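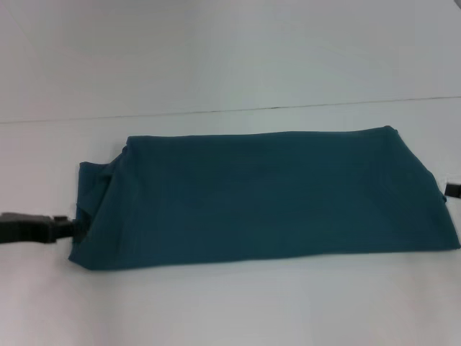 8月5日、Drorcombeの衣類仕分け施設の一般公開に行ってきた。家で使わなくなった服や布を引き取り、畳み直して次の使い手に回している場所で、運営はClutexという会社である。見学は予約制で、午前の回の参加者は12人だった。白い台の上に濃い青緑の布が横長に畳んで置いてあるのを見て、まず左右の差が気になった。右の端は角が出ているのに、左の端は布が重なって膨らみ、先のとがった部分が左上に立っている。自分が家でシーツを片付けるとだいたいこうなる。

案内役はFelicidad Manalastasさん。受付で室内履きに替え、荷物をロッカーに入れてから二階に上がる。階段が急なので、足の悪い人は申し込みのときに伝えておけば裏のエレベーターを使わせてもらえるそうだ。

二階は仕分け室と畳み室に分かれている。仕分け室では、届いた袋を開けて衣類、寝具、端切れの順に棚へ振り分ける。この日は日曜で搬入がなく、見せてもらったのは前日までに届いた分だった。袋には受付番号の札が付いていて、私が持たせてもらったのは236番。中身は冬物のセーターばかりで、見た目よりかなり重かった。

畳み室では実際に作業を体験できる。教えてくれたRemedios Marquezさんの手順は次のとおり。まず布を台に広げ、手のひらで中央から外へ空気を押し出す。次に長い辺どうしを合わせ、角をつまんで軽く引く。最後に棚の奥行きに合わせた幅に折り、折り山を手前に向けて置く。

薄手の布では、折ったあとに端だけを直そうとすると中の層がずれる。端が崩れたら一度開いて折り直すほうが早いと言われた。私は2回やり直して、ようやく棚に入れてもらえた。厚手の綿は一度で済んだ。隣の台にいた親子は、子どものほうが明らかにうまかった。

表面の細かいしわについても聞いてみた。棚に積む段階では気にしないとのことだった。アイロンは出荷の直前に必要なものだけかける。深い折りじわは残りやすいので、ねじれたまま重ねるのは避けている。

休憩をはさんで、一階の倉庫も見た。棚は天井近くまであり、上の段には移動式のはしごで上がる。寝具は幅、衣類は季節で並べてある。棚札の字が小さく、奥のほうは読みづらかった。質問の時間にCaradog Rosserさんという参加者が湿気対策を尋ねていて、梅雨どきは下の段を空けておくという答えだった。保管期間の話も出たが、品目ごとに違うらしく、細かいところは聞き取れなかった。

見学はほぼ13時に終わった。出口の脇に端切れの販売棚があり、台ふきん用に綿のものを一袋買った。支払いは現金のみ。食堂はないが、門を出て左に行くとパン屋があり、昼はそこで済ませた。駐車場は狭いので、車なら早めに着いたほうがいい。

次の公開は12月の予定で、冬物の出荷作業を見せてもらえるという。申し込みは受付の窓口か電話で、希望者が多い場合は抽選になる。室内履きは貸してもらえるが、大きいサイズが少ないので、足の大きい人は持参をすすめる。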